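The Bucket Method

Dark laundry, small apartment, no basket. How one couple gets through it before lunch.

By Vasiliki Mitsotakis-Vlachou

Sunday, a little before noon. Christos Tsakiris has shirts over one arm and coffee in the other hand. He gave up on laundry baskets two apartments ago. Too wide for the hall, and the handles snap. What he uses now is a plain black bucket, the kind you'd mop with, parked right by the washer door.

"It fits," he says. That's the whole pitch.

Darks go first in this house. Work shirts, gym stuff, the long black things that tangle round everything else. One piece at a time, never an armful. Sleeves get pulled straight, pockets checked (he once washed 13 screws and a bus ticket). Then the next one.

It's slow. He doesn't mind slow. The radio is on, the window is open even though its November, and the kitchen smells of onions from the pot he keeps going back to stir.

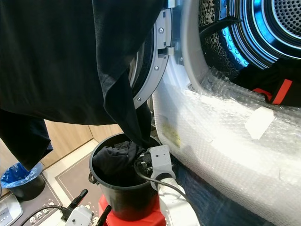
What to do with the blacks

Cold water, short cycle, not too full. Turn them inside out if you remember. Christos remembers maybe half the time.

Go easy on the detergent. Too much leaves pale streaks down a black sleeve and then your washing it twice. Leave the door open between loads so the rubber seal can air out, and wipe the fold at the bottom with a rag.

Hang long things by the hem. Collars will stretch otherwise, Christos says, and he has the sweaters to prove it. No dryer for anything he likes.

The bucket gets a rinse on Sunday night and goes back beside the machine. Towels next week.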